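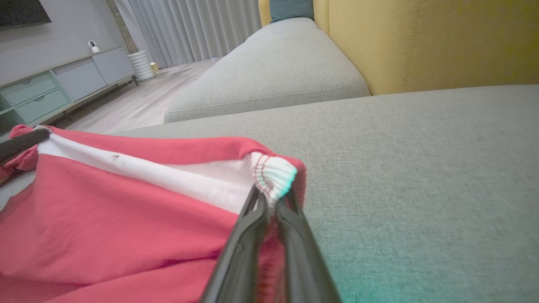
Inna had eleven minutes before the car and the red sweater was inside out.

Of course it was. Everything he took off came off inside out, sleeves swallowed, like something had been skinned. She got one hand up the arm and fished for the cuff. White cuff, ribbed, gone soft. Pulled. The other arm went in instead.

"Is it packed?" Octavian, from the hall.

"Nearly."

It was not nearly. The suitcase was open by the door with a pair of shoes in it and a phone charger and that was all. The boy was seven and going to his father's in Katel until school started, and she had had all week, she had had Monday off even, and what had she done with Monday. Washed things. Dried things. Put them on the gray sofa and sat down next to them.

She laid the sweater flat on the cushion and tried again. Corner in one hand, cuff in the other. Stretch it out, see where it goes. There were specks on the white side, little dark ones. She scratched at one with a nail. Ink? Chocolate? Didn't come off. Ihor would see them. Ihor would say nothing about it in that way he had, holding it up to the window.

Let him hold it up.

"Eighteen dollars," her mother had said when she bought it, "for something he'll wear twice." He had worn it all winter. He'd worn it to bed. He wore it to Benedita's wedding under the good jacket and nobody found out until the dancing, and there he was, red as a stop sign, going round and round with the bride's grandmother.

"Mom."

He was in the doorway in his socks.

"Where are your shoes?"

"In the suitcase. You put them."

She had put them. She shut her eyes a second. "Get them out then, quick, and bring me your toothbrush."

He didn't move. He was looking at the sweater.

"I dont want to take that one."

"It's your favorite."

"I know." He rubbed one foot on the other. "It can stay here."

"It gets cold at Dad's at night. By the lake."

"Dad has sweaters."

Outside a car door. Not theirs, too early — she looked at the clock on the stove, not too early. Six minutes. Where had five minutes gone.

"What if you want it," she said.

"I won't want it. It's so it's here." He said it fast, annoyed, like she was being slow on purpose. "On the couch. Then I come back and it's on the couch."

She still had the cuff between her fingers. Squeezed so tight the ribs had bunched up together. She let go and they opened, sort of.

"Okay," she said.

"Don't wash it."

"Okay."

"And dont fold it."

"Toothbrush," she said. "Shoes. Go."

He went. She heard him thump down in the hall and Octavian asking him which foot, and him saying both, obviously. She threw in shirts, she threw in the blue pajamas, two books, the swim trunks, underwear by the fistful. Sat on the lid. It closed.

The horn went, one short one. That was Ihor being polite.

She picked the case up and then put it down adn went back. One sleeve was still in. She reached for it, the white end just showing, and stood there with her hand out.

Left it how it was.

"Coming," she yelled. "We're coming!"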